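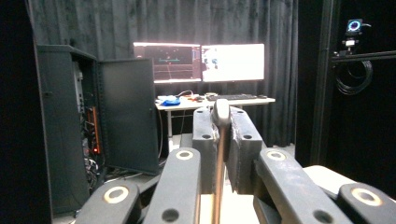

Pale tan ring caps on matte black links, with small screw holes.

Care of pivots and small screws
Workshop tips, 28 August 2019

Most stiff pivots on desk lamps, folding steps and clothes airers need cleaning before they need oil. Old oil holds dust and sets into a brown paste, and fresh oil on top only thins it for a week or two.

Dismantling
Lay out a light-coloured cloth. Place washers on it in the order they come off, same face up. Use a screwdriver that fills the slot; a narrow blade will chew the edges. If a screw will not move, tighten it very slightly first, then undo it. Where thread lock has been used, gentle heat from a hairdryer for a few minutes is usually enough. Keep the heat away from thin plastic covers.

Cleaning
Metal parts can be wiped with white spirit on a rag. Open a window, and hang the rag outside to dry flat before binning it. Plastic parts get warm water and washing-up liquid only — solvents can craze some plastics, and the cracks may not show for days. An old toothbrush reaches most recesses. Dry everything fully, including blind holes, where a twist of kitchen paper works well.

Lubricating
Metal on metal: one drop of light machine oil per pivot.
Plastic on plastic: a smear of silicone grease, or nothing.
Friction joints that must hold a position, such as lamp arms: leave dry.
Cooking oil is not suitable anywhere. It goes sticky.

Refitting
Start each screw by hand. In plastic, turn it backwards until it drops into the old thread, then forwards. Skipping this step cuts a second thread and the screw will never hold properly again. Tighten until the joint has no side play but still moves under light pressure. Nyloc nuts lose grip with use and are best replaced whenever they come off.

Check the joints again after 80 or so openings, and make a note of the screw sizes inside the lid of the toolbox.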